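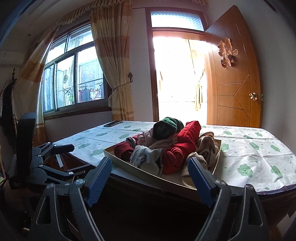 Knits in a box lid on the table, green hat on top.

27th January

Notes on washing wool in hard water. The supply in Toddale is hard, and calcium reacts with plain soap to leave a film on the fiber. Knits dried with that film feel stiff and look gray at the cuffs.

I ran the same wash two ways. Tap water with soap flakes left a visible scum after 5 minutes. Tap water with a neutral liquid detergent left none – the surfactant does not bind calcium the same way. Water temperature was 80 °F in both cases.

Current procedure: soak 12 minutes, no agitation, then two rinses at the same temperature as the wash. A sudden change in temperature with handling is what felts the scales together. Roll in a towel, press, dry flat.

Drying took nine hours for a medium-weight sweater with the window shut. I have not tested superwash yarn yet. The Praston skeins are next.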